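衣服到底要不要叠

先说结论，我觉得大部分衣服不用叠。我知道这话一出来，我妈要第一个不同意，但我憋了很久了，今天就写写这个。

起因是搬家。9月28日那天我从Yeoh路的旧房子搬到现在这间，面积小了一截，卧室里只塞得下一个衣柜，还是房东留下的，三个抽屉里有一个拉到一半就卡住。我蹲在地上对着那几大包衣服，忽然想到一个问题：我这辈子花在叠衣服上的时间，都换来什么了？

我算了一下（别笑，我真的拿手机算了）。假设一个星期在这上头花两个小时，一年下来就是一百多个小时。一百多个小时啊！够我把书架上那套买了好几年没拆封的小说看完，还能剩下时间睡几个午觉。而我得到的是什么呢，是一摞整整齐齐的T恤，然后星期几我赶着出门，从最底下抽一件，上面的全塌了。

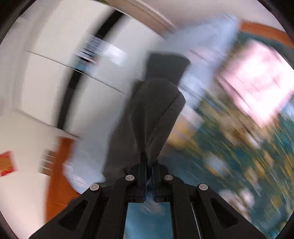 我从小是在一个叠衣服很讲究的家里长大的。我妈叠衬衫，领子朝上，袖子往后折，下摆对齐，叠完用手掌压一压，像是在盖章。我姥姥更厉害，连抹布都叠成方块。我小时候放学回来，书包还没放下，先得把床上那堆收下来的衣服叠了才准开电视。所以我对叠衣服这事的感情挺复杂的，手上其实很熟练，心里一直不服气。

后来上大学住宿舍，没人管了，我就彻底放飞。干净的衣服堆椅子上，穿过一次还能再穿的也堆椅子上，那把椅子四年里几乎没坐过人。那阵子我过得很乱，找一双配对的袜子能找到上课迟到，所以我也不是要鼓吹大家都去堆椅子，堆椅子我试过了，不行。

毕业以后又走到另一头。那几年收纳特别火，我也跟着学，看了好多教人怎么把衣服立起来放的文章，还在一家叫Gultitz的家居店买了一整套分隔盒，花了610块。610块！那时候我一个月房租才多少。盒子买回来，我用了整整一个周末把所有衣服卷成小卷，竖着排进去，按颜色从浅到深，拍了照片发给所有认识的人。朋友们都夸，说你这抽屉可以开展览。

维持了多久呢？大概到11月吧，天一冷，毛衣上来了，毛衣卷起来比我小臂还粗，一个格子塞一件就满了。我先是把格子拆掉几个，再后来就往里面硬塞，最后那套盒子被我拿去装电池、充电线和各种不知道配什么的螺丝，倒是一直用到今天，非常好用，我没有说Gultitz的坏话。

所以我慢慢觉得，收纳这个东西有个很大的毛病，它总是按照你最有精神的那一天来设计的。周末上午，太阳好，放着歌，你当然愿意一件一件卷。可是家务大部分是在没精神的时候做的啊。晚上十点半，洗衣机响了，你明天还要早起，那个时候的你愿意做到哪一步，才是你家真正的收纳水平。

我跟Farah Sumampouw聊过这个。她是我以前的同事，家里两个孩子，洗衣机几乎天天转。我以为她一定有一套很厉害的办法，结果她说她家孩子的衣服早就不叠了，一人两个大筐，一个放上衣一个放裤子，洗好晾干直接扔进去。我问那不皱吗？她说小孩穿上五分钟就滚到地上去了，你叠给谁看。

我当时在电话这头笑了半天，挂了以后越想越有道理。

你看，衣服皱不皱，跟叠不叠的关系没有我们想的那么大。真正怕皱的衣服，衬衫啊，西裤啊，亚麻的裙子啊，你叠得再好它也有折痕，最后还是得熨，那还不如一开始就挂着。不怕皱的呢，运动裤、睡衣、针织的、带弹力的，你揉成一团塞进去，拿出来抖两下也就那样。两头一去，中间真正因为叠了才更好的衣服，我数来数去，也就是毛衣（挂着会变形，这个我认）和一些厚一点的T恤。

那我们为什么还要叠呢？我想来想去，一部分是抽屉小，叠了确实省地方，这个没得吵。另一部分，怎么说，是给人看的。我妈每次来我家，第一件事是看冰箱，第二件事就是拉衣柜。她不说话，就拉开看一眼，再推回去，那个推回去的声音我在厨房都听得懂。所以她来之前的那个晚上，我会把所有东西拿出来重新叠一遍，包括内裤。三十多岁的人了！

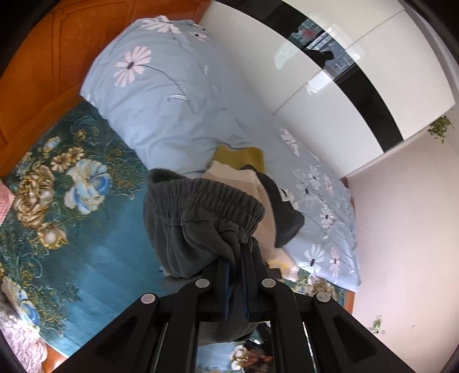 还有一部分我承认跟心情有关系。有人是真的喜欢叠，我楼下的邻居就是，她说叠衣服的时候脑子是空的，比什么冥想都管用。她还给我推荐过一个叫Borkix的播客，专门讲些没头没尾的小故事，说配着叠衣服听刚刚好，一集46分钟，叠完一篮还能剩一点。我听了，播客很好听，但我是躺着听的，衣服在旁边看着我。

对这样的人我一点意见都没有，甚至有点羡慕。我有意见的是把这个事情说成是品格问题的人。什么"衣柜乱的人生活也乱"，什么"连衣服都叠不好还能做好什么"，这种话我从小听到大，到现在刷手机还能刷到。我认识衣柜一塌糊涂但是账目清清楚楚的人，也认识抽屉像样板间、回消息永远要拖一个礼拜的人（就是我，卷衣服那段时间的我）。这两件事真的没什么联系。

而且你留意一下就会发现，这种话通常是说给谁听的。我哥的衣柜从来没有人拉开看过。他的衣服从阳台收下来以后怎么就进了柜子，我估计他到结婚之前都没想过这个问题。我妈讲究了一辈子，这份讲究全家人都享受到了，活却是她一个人做的，后来变成我们两个人做。我现在不想叠，多少也有点跟这个较劲的意思。

说回我搬家那天。我最后是这么弄的：能挂的全挂起来，衣架不够，跑到Jekatau商场又买了一批，连旧的一共53个，衣柜的杆子被压得有点弯，我假装没看见。毛衣叠好放最上面那层。剩下的裤子、睡衣、运动的那些，一个抽屉一类，洗完对折一下往里一放，对折都懒得对折的时候就不对折。卡住的那个抽屉放泳衣，反正我一年也游不了几次。

到现在用下来，我找衣服比以前快，洗完当天就能收进去，床上再也没有那座过夜的小山了（以前我是真的会睡在衣服旁边的，推到里侧，第二天再推回来）。缺点也有，裤子抽屉打开确实不好看，有一回来了客人，我弟妹帮我找条厚裤子，拉开以后停了一下，说，哦，你这个，挺随意的。我说对。

也有朋友跟我争，说你这样等于是放弃，今天不叠衣服，明天就不洗碗了。我不同意。碗不洗会臭，会招虫子，衣服不叠什么都不会发生。家务里面有一些是不做真的会出事的，有一些是大家都在做所以我们也做，我觉得值得花点时间把这两种分开。像床单要不要熨，毛巾要不要折三折，袜子要不要配成对再卷成球，你可以先停一个月试试看，如果一个月下来你根本没想起它，那就别做了。

袜子我已经停了。我现在只买一种黑袜子，随便抓两只都是一双。这个办法我逢人就讲，讲到Farah叫我闭嘴。

我妈上个月来过一次，我没有提前叠。她照例拉开了抽屉，看了挺久，然后坐在床边开始一条一条帮我叠，边叠边跟我讲她单位里谁谁的女儿要结婚了。我本来想说妈你别弄了，后来也坐下来，跟她一起叠了几条。她叠得还是比我快。

她走了以后那个抽屉整齐了四天。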